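Soltummont Small Claims Guide: What We Built and What We Learned

Student project report by Teodoro Soler and Olaia Vallejo
Legal Studies, second year

Why small claims

Our project started with a lost rental deposit. Olaia's cousin had moved out of an apartment, the landlord kept the money, and she had no idea she could take him to small claims court without a lawyer. We wondered how many other people in Soltummont were in the same spot, and once we started asking, we couldn't stop!

The plan was to write a plain guide to filing a small claim in our town and test it on real people. We began in September with a short survey at the Zabala library and outside the Betitora supermarket. We got 93 answers, which was far more than we had hoped for (thank you to everyone who stopped in the rain).

What people told us

Of the 93 people, 52 had been in a money dispute they thought was worth fighting over. Most were about deposits, car repairs or unpaid work. Only 2 had ever filed a claim. The reason we heard most often was fear of the forms, followed by fear of speaking in front of a judge – cost came up much less than we expected.

Visiting the court

We sat in on hearings on a Tuesday morning, and this was the best part of the whole project. They move fast! One man had brought every receipt in a folder, in date order, and he could answer each question right away. The woman after him had a good story but all her messages were on a phone with a dead battery. We went home and rewrote our whole section on evidence that night.

Writing the guide

The first draft was far too long. We had copied a lot of phrases from the court forms, like "service of process," and our test readers got stuck on them. In the second draft we explained each term the first time it came up and moved the deadlines to page one. Luvico, the student print shop, made 122 copies for us at cost.
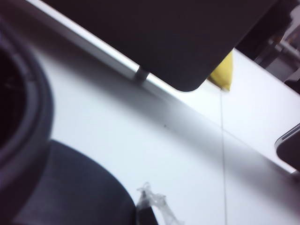
We also added a practice script for the hearing, with space to write down what happened, what you are asking for and what proof you have. Olaia played the judge in our test sessions and was pretty strict, but people loved it. Several asked to go a second time, and you could hear how much shorter and clearer their answers got.

What we would change

We should have made a Spanish version from the start. Teodoro is working on it now, and it is nearly done. The section on collecting the money after you win is also thin. We thought the judgment was the end of it, and then a clerk told us how often people come back asking why they haven't been paid. That deserves its own chapter, and we'd love for next year's group to take it on.

The remaining copies are at the front desk of the Zabala library.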